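January 25, 2022 - cloth handling, hand-held grippers

Carried on with the quilt task for the Kirui set. Brian Biwott on the grippers for most of it, me on the log, Atieno Ogola checking files as they came off. Target from Mevdale is 800 usable demonstrations of folding and flattening. We are at 100 that I would defend. The count in the shared sheet is higher, but it still includes the August takes with the old finger shape, and those are coming out.

Started with free cloth on the gripper by itself, no fold, to see how the fabric reads from the tool camera when it hangs behind the fingers.
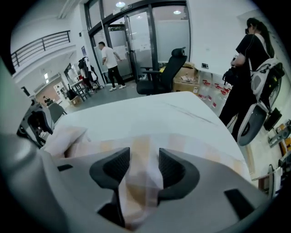 Photo: Edport cloth group, gripper camera

Notes from that:

The view is very wide. The fingers are in it the whole time, which we want, but the table edge bows badly and anything past it gets small fast. Atieno thinks the undistorted crop is good enough for training. I would still keep the raw files. Disk is cheap and we have been caught out before.

Thin pale cloth against the white table gives poor contrast. The check pattern helps when it is pulled tight and does very little when it is bunched up. Brian tried gripping deeper, so the fold of cloth sits well inside the hooks. He says it feels more secure in the hand but he loses track of which layer he has. Same complaint as last time. Write down the layer count at each grasp from now on, in the take notes, even if it is a guess.

People walking about in the background are fine. We talked about clearing the room for takes and decided against it. The policy has to ignore all that in the end, so it may as well be in the data.

Then moved to the floor for the folding takes, both hands, marker cubes on, overhead view from the head camera.
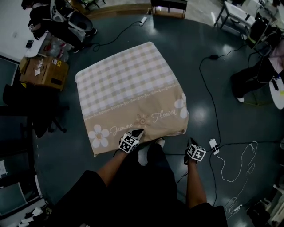
Left gripper on the tan band, right one off the near edge. Dark floor, much better contrast.

Tracking notes. The cubes need to stay visible to the head camera, and the usual way to lose one is to roll the wrist inward when reaching across the body. Brian does this without noticing. Told him to step sideways instead of reaching. It slows the take down but the pose track is worth more to us than speed.

Take 865 is the one to look at for what a good fold should be: slow approach, both grippers closed before any lift, cloth laid down and not dropped. Take 1545 is the opposite, left hand lifts early and the corner drags. Keep it, label it as a failure. Do not delete failures. Somebody cleaned up a folder last month and we lost the only slips we had.

Cables on the floor need sorting before the next session. Too easy to step on one while looking at the quilt. Tape them or run them along the wall - I don't mind which.

Indow calibration script still asks for the gripper width twice. Entered the same value both times. Atieno will report it.

To do:
- strip the August takes from the sheet
- layer count field in the take notes
- ask Mevdale if flattening alone counts toward the target
- second quilt, plain, no print, to compare

2 comments | 0 shares
Edport internal notebook | Contact the notebook admin | Back to top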